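Chapter 6
Folding and Handling Cloth

I learned to fold from my grandmother in Proncombe, who could square up a bedsheet on her own while telling you off about something else entirely. I never got that good! But I've folded a lot of cloth since, and this chapter is where we stop talking about fibres and weaves and get some fabric in our hands.

Grab whatever's in the cupboard – a tea towel, an old pillowcase, a metre of drill from the remnant bin. Before you fold anything, find the edges. A finished edge behaves differently from the middle of the cloth, and it's the part you'll be lining up again and again in the 6 exercises that follow. Check both sides for colour as well, as plenty of blues are a good deal paler on the back.

You don't need a table, either. I do half of mine sitting down with the floor in front of me (mind the dust if you're working with navy). Let the weight of the cloth do some of the straightening, and bring your second hand in once the first has a corner it trusts.
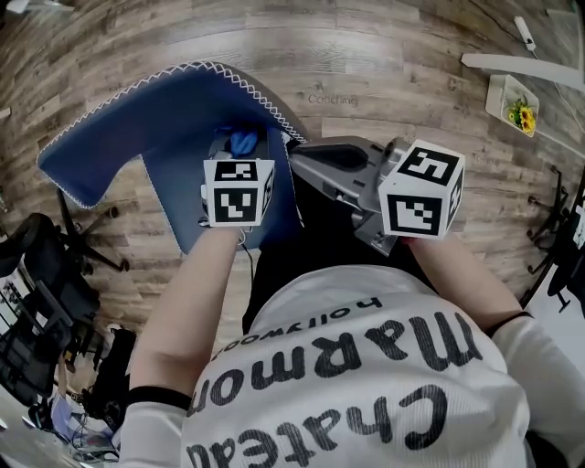
Kipchumba Muriithi reckons I go too easy on beginners here, and that anyone starting out should do 200 plain halves before they're allowed near a third fold. Maybe so. I'd have quit by 30, but do try a few extra before you turn to Exercise 1, and keep the same piece of cloth for all of them.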